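Chapter 4
Tabletops and Other Flat Places

What you'll get from this chapter
How to tell what a tabletop is made of
Why edges wear out before middles do
How to pick a surface for the job you have in mind
Words to know: substrate, laminate, veneer, edge band, grain direction

I bought my first real table with 200 dollars I'd saved over a summer, and I was so proud of it! The seller told me it was oak. I told everybody who came over that it was oak. I oiled it (yes, I oiled it) and then stood there wondering why the oil just sat on top in little beads. It took a chipped corner and a good look at the brown crumbly stuff inside before I understood that I owned a picture of oak, glued to a board.

I'm telling you this because I don't want you to feel silly if you've done the same thing. Most of us eat, write, fold shirts and pay bills on surfaces we've never really looked at. In the last chapter we spent our time underneath, with legs and frames and all the ways a table can wobble. Now we get to come up top, where the fun is.

Let's start with the big three. A solid top is wood all the way through, usually several boards glued side by side. A veneered top has a thin slice of real wood over something cheaper. A laminate top has a hard, printed layer over the core, and the wood grain you see on it is ink. We call that core the substrate, and it's often particleboard or a denser fiberboard. You'll meet it again in Chapter 5, when we start drilling into things.
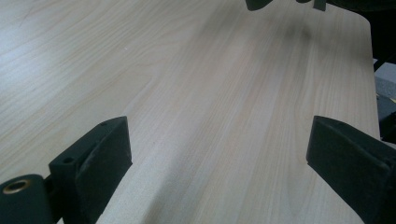
Grain is where I like to begin, since it costs nothing to look. Straight, fine lines that run side by side usually mean the log was cut one way, and the big arches we call cathedrals mean it was cut another. Printed grain copies both, and the good printers copy them very well. So how do you tell? Try following a few lines to the edge. On a solid board they should carry on over the side and show up as end grain at the end of the plank. On a printed top they stop, or they turn the corner in a way no tree ever managed. Then hunt for repeats. If you find the same little wave in two places, looking exactly the same, you've found the print roller going around again.

Light helps a lot here. Pale tops can wash out almost to white under a bright lamp, and then you can't read anything off them. Get your head down low and look across the surface toward a window, or throw a bit of shade on it with your hand. I do this in furniture stores and I get some looks, but it works.

Now for edges, my favorite part. The middle of a table has an easy life. It's the edge that gets bumped by chairs, leaned on by elbows and soaked by the drip that ran off the side of a glass. A square edge is sharp on the forearm and chips easily at the corner. A rounded one is kinder to you and spreads out the knocks. Some edges also stand a hair higher than the top itself, and I'm very fond of those in a kitchen or a classroom, because a rolling pencil or a small spill gets a second chance.

When I helped fit out the reading room at Urnia, we put in 12 tables with tops from a supplier called Flandov. After two years of hard use the middles still looked new. The edge bands, though! Several had lifted near the corners, and water had gone in and puffed up the board underneath. We could have saved ourselves the trouble with a tube of glue and a damp rag in the first month. I'll show you that repair at the end of the chapter.

Before you read on, do this

Choose a table you use every day and clear it off completely. Wipe it down and let it dry. Run your palm from the center out to one edge, slowly, and write down what changes. Then check the underside with a flashlight and decide which of the big three you've got. Keep your notes handy, as we'll come back to them in Section 4.2.

4.1 What's Under the Surface

Cut through a laminate top and you'll find it built up like a sandwich, starting with the layer your plate sits on.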